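Nandbridge Shared Workshop
Members' builds: the Javeo path rover

3 March 2022

Javeo is a four-wheeled rover that was supposed to be finished in September. It was going to follow a paved path by itself, politely, at walking pace, and carry a bag of tools while it did so. It now follows a paved path. The tools still travel by hand.

Bhupendra Gautam started the thing on the bench by the back window, where it displaced a half-built canoe whose owner has been very decent about it. The chassis began life as a garden cart. The motors came out of a mobility scooter that Omprakash Kashyap had been promising to fix for a cousin, and we have agreed not to discuss the cousin. Graça Cordeiro wrote the steering code, threw it out, wrote it again, and then found that the first version had been fine and one of the wheels was on crooked.

Sushil Sengar keeps the build log, now 20 pages long, seven of them on the subject of connectors. Highlights so far: the battery tray that fit the battery but not the battery's wires, the emergency stop that could only be reached by lying down, and a line in Sushil's careful handwriting reading "smoke, small amount." The main board is on its third mounting. The second mounting was mine and I'd rather talk about the third.

The path finder works by looking for the two edges of the pavement and trying to stay between them. On the workshop floor, with two strips of tape, it was superb. We drove it up and down the tape until Mohit Nautiyal pointed out that we had built a machine for finding tape. So we took it outside, where the edges are made of dirt and the lighting is by the sun, who takes no requests.

The pictures are what Javeo had to work with, from its own point of view. The pair of pale bars at the bottom belongs to the rover. Graça masks them in software these days, after an early version took them for a very short road.
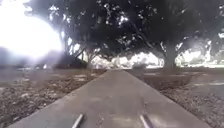
Straight on, under the trees. Sun glare upper left, which the exposure setting handled by giving up on that corner.

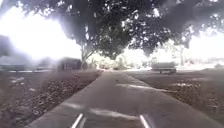 Patches of sunlight on the concrete. To a simple edge finder, a bright stripe across the path is an edge, and a good one. 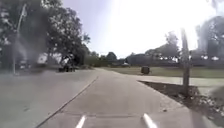
Concrete most of the way, with the robot's eye view from Javeo. In the last one, the long dark seam is the troublemaker: two lanes' worth of pavement and a line down it that looks more like an edge than the real edge does.

The seam has its own section in the log. Graça's first fix was to ignore any dark line with the same gray on both sides of it. Bhupendra's was to go and find a different path. We are using Graça's, with a margin added so the rover keeps a little farther from whatever it thinks the edge is. If it's wrong, at least it's wrong with some concrete to spare.

Shade is the other headache. The camera board picks one exposure for the whole view, so a dark canopy with a blazing gap in it gets a compromise that suits neither. Mohit has made a sun hood from a yogurt tub, painted black on the inside. The paint is excellent. The tub still says strawberry. We have also told the software to throw away the top half of every picture before it starts thinking, on the grounds that very few paths are up there.

Still to do: a stop button at a sensible height, a proper hood, a bag rack, and a speed setting somewhere between "parked" and "goodbye." Omprakash wants headlights. He has wanted headlights since before there were wheels, and has already bought them, so I expect there will be headlights.

The log lives in the blue binder on the shelf above the drill press and anyone may read it. Please don't add to page 12, which is full. If you have a 24-volt charger you aren't fond of, leave it on the bench with a note, and if you're the person who borrowed the long hex keys, Sushil would like a word.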